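3월, 셀타 출고 작업실 소식 보냅니다!

안녕하세요, 셀타에서 홍보를 맡고 있는 사람입니다. 보도자료를 늘 딱딱하게 써 왔는데 이번 건은 제가 작업실에 며칠 붙어 있으면서 본 이야기라 그냥 제 말투로 적을게요. 기자님들, 편하게 읽어 주세요.

## 무엇이 바뀌나요

셀타는 휴대폰 액세서리 포장 라인에 자동화 시스템 '플루댄스(Fludance)'를 들입니다. 케이스를 집어 상자에 넣는 반복 작업을 로봇 팔이 맡고, 그 동작은 우리 직원들이 손에 드는 그리퍼로 직접 시연해서 가르칩니다. 설비는 그룰소프(Grullthorpe)가, 현장 설치는 솁추크(Shevchuk)가 맡았어요.

## 사람들은 어떻게 되나요

제일 많이 받은 질문이라 먼저 말씀드리면, 포장 라인 직원 14명은 전원 그대로 근무합니다. 이 가운데 희망자는 시연 담당으로 자리를 옮기고, 나머지는 검수와 반품 처리를 나눠 맡아요. 시연 교육은 15시간이고 전부 근무시간 안에 진행합니다(이건 직원들이 끝까지 요구해서 들어간 조건이에요).

라인장 후삼 하르브(Hussam Harb) 씨한테 소감을 물었더니 이러시더라고요. "처음엔 제 손이 더 빠른데 왜 이걸 하나 싶었죠. 그런데 퇴근할 때 손목이 덜 아프면 좋겠다는 생각은 늘 했거든요. 케이스 놓는 각도 하나도 제가 정해서 보여 주니까, 가르치는 일이 꽤 재미있어요."

저도 한번 잡아 봤는데 생각보다 어려웠습니다. 힘 조절도 그렇고, 얇은 케이스는 가장자리를 노려야 해서 자꾸 빗나가더라고요! 지금까지 쌓인 시연은 137건이 넘고, 새 직원도 옆에서 보면서 바로 따라 해 볼 수 있게 작업대를 열어 두었습니다.

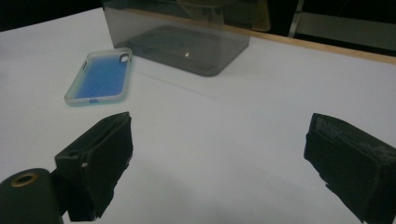 흰 작업대 위의 파란 휴대폰 케이스와 그 뒤의 반투명 회색 용기. 다음 사진에서는 손에 든 그리퍼가 케이스 위쪽 가장자리로 향해 있습니다.
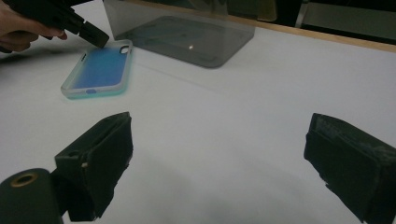 ## 취재 안내

작업실 방문은 오후 2시부터 가능하고 한 번에 13명까지 모실 수 있어요. 시연 체험을 원하시면 신청하실 때 같이 적어 주세요. 라인 직원 인터뷰는 본인 동의를 받은 뒤 제가 연결해 드립니다.

문의: 셀타 홍보 담당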